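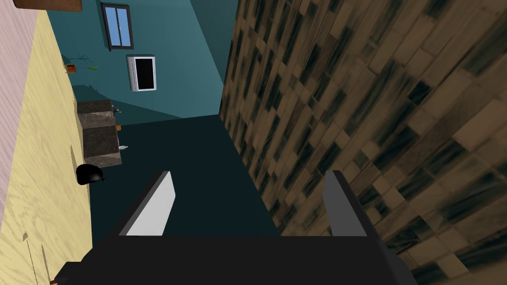
A small thread on our result with tilted cameras, because several colleagues have asked me for it. I will try to keep it simple. 1/9

The question: if a robot looks at a room and the room comes out crooked in the image, does the policy still know which way is down? Ours did not know it very well. All the work is in simulation so far. 2/9

We render rooms in Postness, with teal walls, a sofa and quite a lot of furniture. The policy gets the view from the wrist, with both fingers always in it, and the view from the head. We have 2517 rendered views for training and 300 kept apart for the test. 3/9

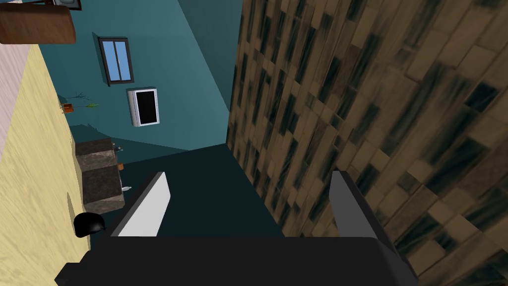

Chung

The wrist view is the more difficult one. One large surface with a wood pattern can take the whole right half, and then there are only the small things to help: the window, the plant in its pot, the line where the dark floor meets the wall. 4/9

Our method, which we call Fukel, is not complicated. Before the policy chooses an action, a small network estimates the direction of gravity from the image. We give this direction to the policy as one more input. We do not rotate the image itself. 5/9
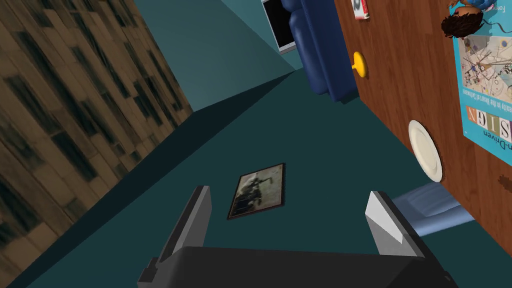 I had expected that rotating the image would be enough. We tried this first, in August, and it was a little worse than doing nothing! My explanation is that the rotation throws away the corners, and in a close view the corners are often where the useful furniture is. 6/9

With the extra input, failed reaches on the test views went down from 21 per cent to 9. I was very pleased, but please note that it is one simulator and one kind of house. The group in Stosham is now repeating it with their own rooms. 7/9 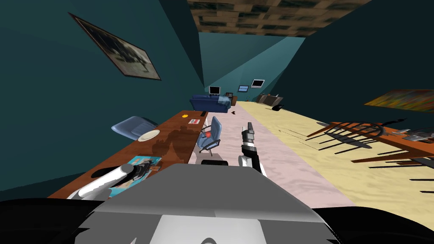 What still goes wrong: floors and walls with nearly the same colour, and patterned tiles on a ceiling, which the network likes to take for a floor. Pictures on the wall help much more than I had thought. 8/9

The short paper and the code will be on our page before the end of April 2019. If you have tried something similar on a real arm, also with bad results, I would be glad to read about it. Corrections to my English are welcome too. 9/9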